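Notebook, packing bench. 15 December 2025

Paper day, finally. The new kraft from Cullari came up on the cart before lunch and I have been crumpling ever since. Lot 3583, plain brown. It has a lovely dry rattle when you pull a sheet off the stack, much livelier than what we had left over from August, which had gone soft sitting by the roll-up door all through the humid spell. Moving the stock to the inside shelf was Elaheh's idea and it should have been done a year ago.

Question I want to get somewhere with this week: how tight should we be crumpling? Everybody who packs for us does it differently. Guido makes hard little knots and swears by them. Elaheh makes big airy ones with hardly any squeeze in them. I'm in the middle and not consistent about it, judging by the cartons Arturo opened at Hemholm last time (void at one end, overstuffed at the other, all from the same afternoon and all mine). So, some looking before any more arguing.

Setup. White table, long side facing me. Blue tray to my left, beige bin to my right. Fresh sheets stay on the cart until I want one. I crumple standing up, put the ball down on the bare white and let go. Then leave it alone! Hardest part by far. The temptation to give it one more squeeze is terrible. 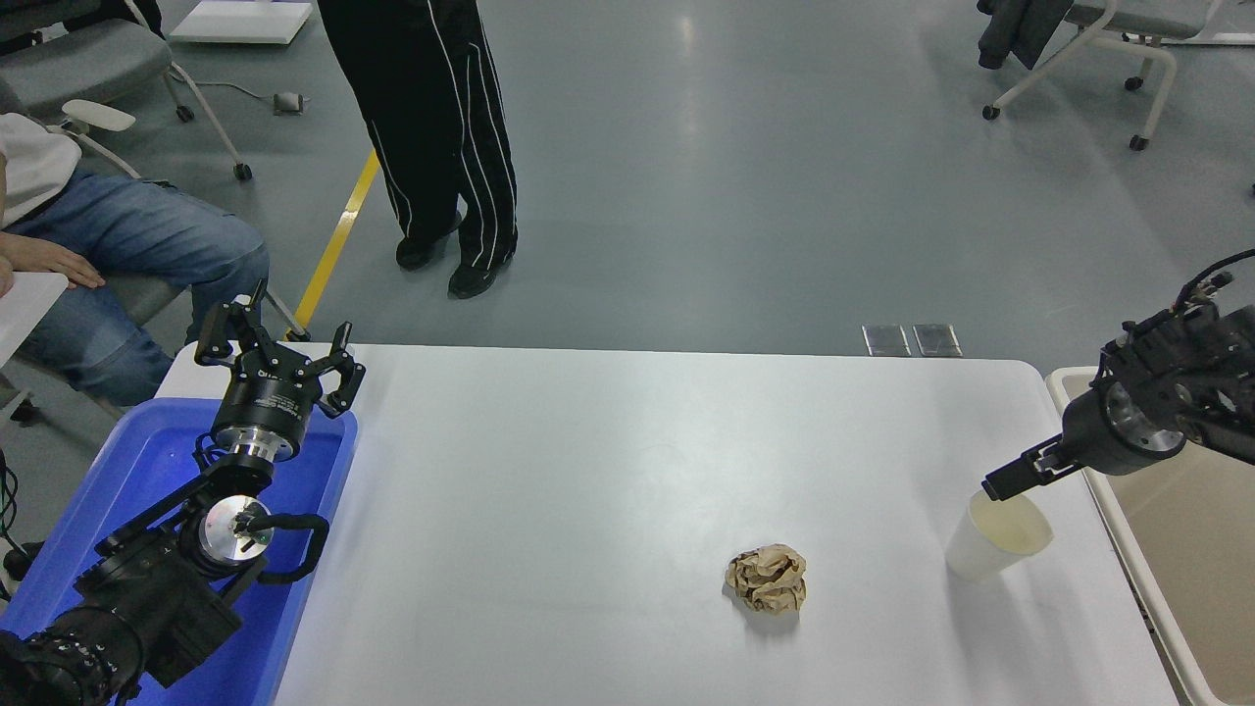

First thing I want written down before I forget it: the ball keeps moving after you let go. I knew this in a vague way, everybody does, you hear a bag of the stuff ticking away in the corner after a packing run. But I had never sat and watched a single one. It opens fast to begin with, then slower, then you think it's done and you look away to write something and there's another tick. With the August leftovers it was much sleepier. They slump and that's it.

So a ball that goes into a carton the second it leaves your hand will push outward against whatever is next to it, and a ball that has been lying in a bin since breakfast won't push nearly as much. Same paper, same hands. I think a fair bit of our inconsistency could be right there, in how long the paper sat between being crumpled and being packed. Guido crumples straight into the box. Elaheh fills a bin first and packs from the bin. I do whichever one I happen to be doing. Well then!

Need to separate these two properly: tightness of crumple, and resting time. At the moment they're mixed up with who is doing the packing, and that's no good for anything.

Crumple types, names for our own use so we stop saying "you know, like Guido does it":

Knot. Both hands, squeezed hard, turned, squeezed again. Small, heavy feeling. Creases very fine and close together.
Loose ball. Both hands, gathered from the corners, one squeeze. Long creases with flat facets between them.
Twist. Gathered along the length and wrung. Good for edges, useless in the middle of a carton as it just lies down.
Rosette. Center of the sheet pinched and the skirts pulled through the fist. Elaheh's. Pretty. Takes twice as long, and I'm not yet sure it earns the time.

I'd say the loose ball is the one to beat. It feels right when you press down on it with a flat palm: soft for the first bit, then it starts to answer back. The knot is all answer and no give. I can imagine a glass lid sitting on a layer of knots and I don't like what I imagine.

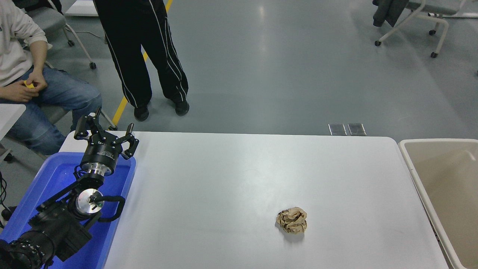

White is the right background for this work and I'm annoyed I spent so long doing it on the gray cutting mat. Brown on the mat turns into a smudge, especially late in the day, and you can't read the outline of a loose ball at all. On the white table the crumpled paper stands out completely, and you even get a soft shadow under it, so you can tell which parts are carrying the ball and which parts are hanging in the air. I hadn't thought of the shadow as useful before. Where it's dark and close, the paper is touching down. Where it spreads out, there's a gap. For a ball that is meant to hold something up, the footprint matters more than how big it looks from above, and I had been judging only from above.

Idea for tomorrow: pencil around the footprint straight after letting go, then again after it has settled. Use the washable pencil, Nazareno will have my head otherwise. He's very fond of that tabletop.

Also for tomorrow: put a sheet of glass on top and look down through it at where the paper touches. Italo thinks there's an old picture frame in the store room. If the glass is still good we can ink the ball's high spots lightly and get a print. Very messy, can't wait.

A word about the cups. We use plain white paper cups as the dummy product for fill tests, and I still think it's the best decision we've made on this bench. They're cheap, they're all alike, and they tell on you. A rim that has been leaned on goes oval and stays oval. The wall takes a dent at a load that a jar would laugh at. If a fill method gets a paper cup across the room and back with a round rim, I'll trust it with nearly anything in the Russo catalog. Handle them by the rim when setting them down, since thumbs on the wall leave a flat and then you can't tell your own dent from the carton's. (I lost a whole page of readings to my thumbs in August. Crossed out in this same notebook, go and look.)

Arturo asked on the phone whether we shouldn't be testing with the real jars. Yes, eventually. But jars only tell you broken or not broken, and almost always it's not broken, so you learn next to nothing from a morning of it. A cup gives you shades.
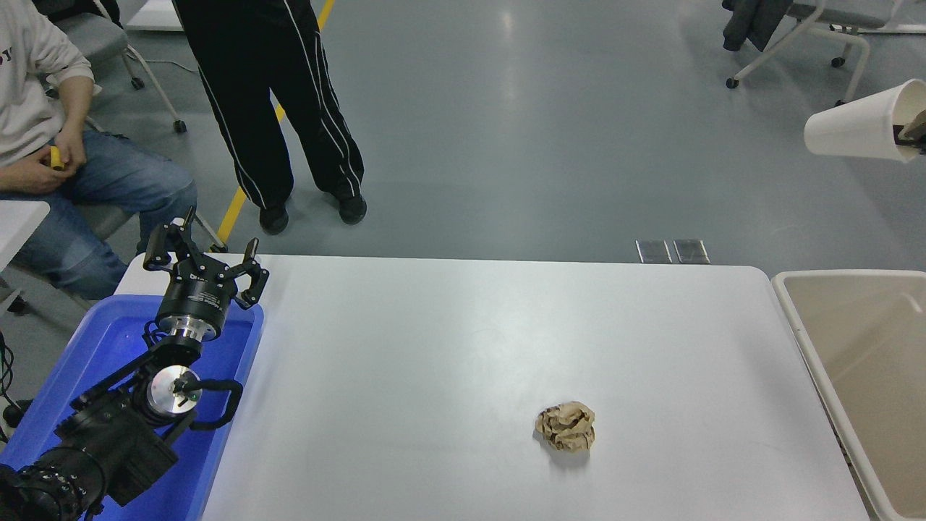 Amount of paper per carton. The sheet on the wall says 8 for the middle size. I packed that carton with 8 knots and it rattled. With 8 loose balls it closed with a slight bulge and a good firm feel on the lid. Same number on the sheet, completely different box. So "8 sheets" as an instruction is close to meaningless unless we also say how to crumple them. I'm going to rewrite the wall sheet so it shows the shape first and the number after. Drawings! Elaheh draws well, will ask.

What I'd like the new sheet to say, rough draft:

Pull one sheet. Never crumple two together.
Gather from the corners toward the middle. One squeeze. Stop.
Put it in the carton straight away.
Bottom layer first, press with a flat hand, you should feel it push back.
Product in, standing.
Sides, then top.
Close the flaps without leaning. If you have to lean, take one out.

"Straight away" is a guess for now and goes on the final sheet only if the resting test backs it up. Guido will be pleased if it does, as it's how he has always done it. He'll be less pleased about the knots.

About two together: we all do it when we're in a hurry. The inner sheet barely crumples, it just goes along for the ride, and you've spent double the paper for something not much bigger than a single. Tried it several ways today and never got a good one. There may be a trick with crossing the grain. Dranstead's people used to do something along those lines for bottles, Italo remembers watching them. Worth a call but not this week.

Grain, since I'm on it. The new lot tears straight in one direction and wanders in the other, as you'd expect. When I gather across the grain the ball comes out rounder. Along the grain it wants to be a sausage. Small effect but I got it every time I tried, and I wasn't looking for it, which makes me like it more. Mark the cart with an arrow so that people pull the sheets the same way around.
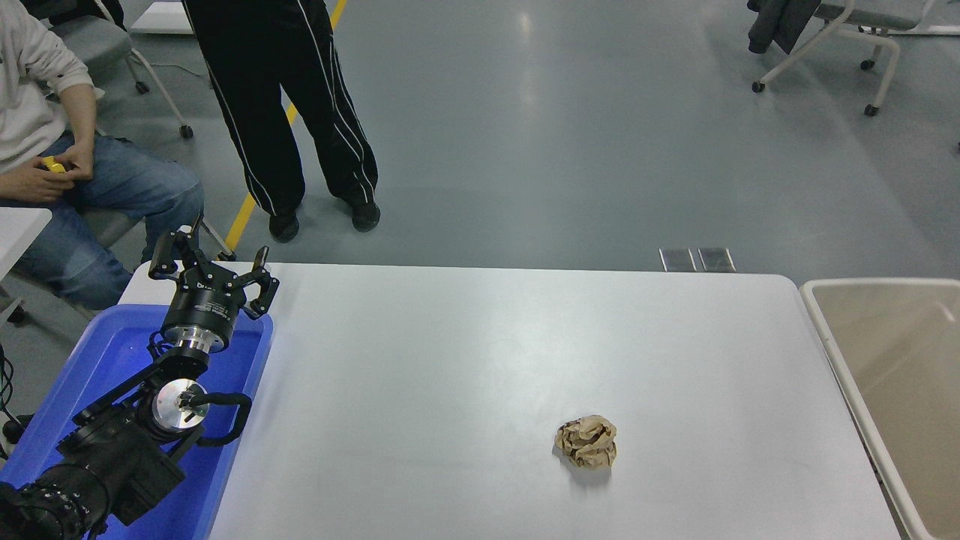

Reuse. We get a good deal of our own paper back from Hemholm with the returned trays, already crumpled, and it has been going straight into recycling. Flattened by hand and crumpled again it's a different material altogether: quiet, soft, drapes nicely over things, hardly any push. No good as a bottom layer. But as a top layer, over something with a delicate finish, I like it better than new. It doesn't scratch at itself. I put some over a row of cups and could close the lid with no ovals at all.

If we used second-hand paper for top layers only, we'd make a decent dent in the order. Nazareno puts the winter order in at 3000 sheets and he hasn't sent it yet. I'd ask him to wait until I've got something firmer than one happy afternoon.

Not sure what to do about used sheets with tape on them. Tape goes stiff in the fold and makes a hard corner. Tear that part off, I suppose, and keep the rest. Needs somebody to do the tearing. The end of the day, when we're standing around talking anyway, would be a natural time for it.

Bench notes. Spots of floor dust under the table get onto the paper when a ball rolls off, and then onto the cups. Sweep before, as well as after. The floor shows everything with the lights on, so there's no excuse. The floor outlets behind the table are handy for the scale, but run the lead along the back and keep the walkway side of the yellow line clear of it.

Scale: the good one drifts when somebody walks past. Weigh with people standing still. I got a reading, then Italo came through with the cart and I got another one.

To do
Footprints in pencil, fresh and settled
Glass from store room, ask Italo where exactly
Resting test: same hands throughout (mine), loose ball only, packed fresh against packed from the bin
Then the same again with Guido's knots, and let him make them
Arrow on the cart for grain
Ask Elaheh for drawings of the loose ball, hands included
More white cups, we're down to the last sleeve
Returned paper: ask Arturo to keep it out of the wet at his end

Later, same day. Went back in for my jacket and the last loose ball had opened some more. Slightly but clearly, one flap had come away from the side and was lying out flat. So "settled" needs a proper time against it, and it's longer than I've been giving it.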